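Acta de la reunión del grupo de trabajo sobre automatización de tareas, Vuvadia

Celebrada el 30 de septiembre de 2019. Preside Loredana Colombo. Toma notas Michalis Gavalas.
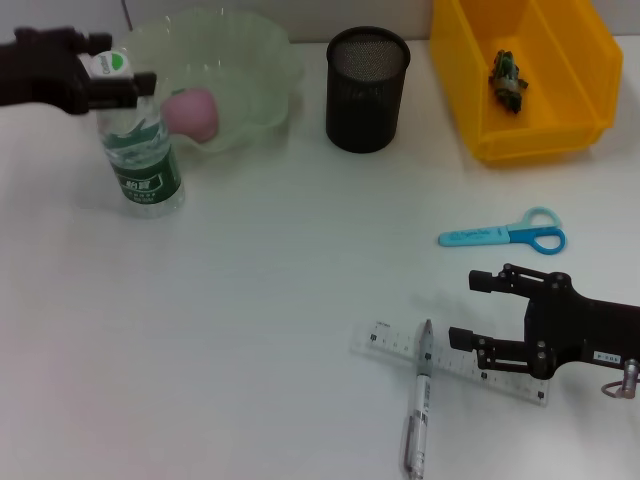
El primer punto, y el que nos llevó más tiempo, fue la pregunta que quedó abierta antes del verano: si una máquina puede encargarse ya de recoger una mesa, en una casa o en el mostrador de una tienda, sin que alguien tenga que ir detrás arreglando lo que deja. Loredana agradeció a todos la paciencia con este asunto (que viene de lejos, y lo sabemos) y pidió que habláramos de objetos concretos, porque con la palabra «ordenar» cada cual entiende una cosa. Michalis opinó que una botella de agua de pie, con la pinza ya a la altura del tapón, es de lo más agradecido que se le puede pedir a un brazo, y que lo que de verdad le preocupa es la regla transparente con el bolígrafo cruzado encima: hay que separar dos piezas finas que descansan planas sobre el tablero, y una de ellas apenas se distingue del fondo. Varios asistentes le dieron la razón.

Se comentó después el caso de las tijeras infantiles. La representante de Wadmont, que lleva la papelería del grupo, recordó con mucho cariño sus años de dependienta y explicó que allí las tijeras se devuelven siempre al portalápices con las puntas hacia abajo, cosa que un aprendiz entiende a la primera. Preguntó si a la máquina habría que enseñárselo para cada modelo. Michalis contestó que, por lo que él conoce, de momento sí, o casi, y que prefería no prometer otra cosa.

Segundo punto: los ensayos de Petrauskas. Se leyó el resumen que nos enviaron. De 1.597 intentos de coger y guardar objetos pequeños de escritorio, 1.525 se dieron por válidos para el estudio, y el resto se descartó por fallos en el registro. Loredana hizo notar, con toda la razón, que «válido» significa ahí que el intento quedó bien anotado y que del resumen no se saca cuántos objetos acabaron en su sitio. Se acuerda pedir ese dato por escrito.

Tercer punto: tiempos y dinero. Trisusus ofrece una prueba en tienda de alrededor de 800 horas. Hubo un rato largo de conversación sobre si conviene empezar por el almacén, donde hay menos gente pasando, y el parecer general fue que sí. No se votó. Se pidió también que la prueba incluya cosas blandas y cosas que ruedan, que en las demostraciones suelen faltar y en cualquier cocina sobran.

Acuerdos:
Michalis redactará una lista de 100 objetos corrientes, de casa y de tienda, con la dificultad que les supone.
Loredana escribirá a Petrauskas y a Trisusus.
Wadmont prestará material de papelería para la prueba.

Ruegos y preguntas: se ruega que las próximas reuniones empiecen puntuales y que alguien traiga un alargador. La siguiente será en noviembre, en la misma sala.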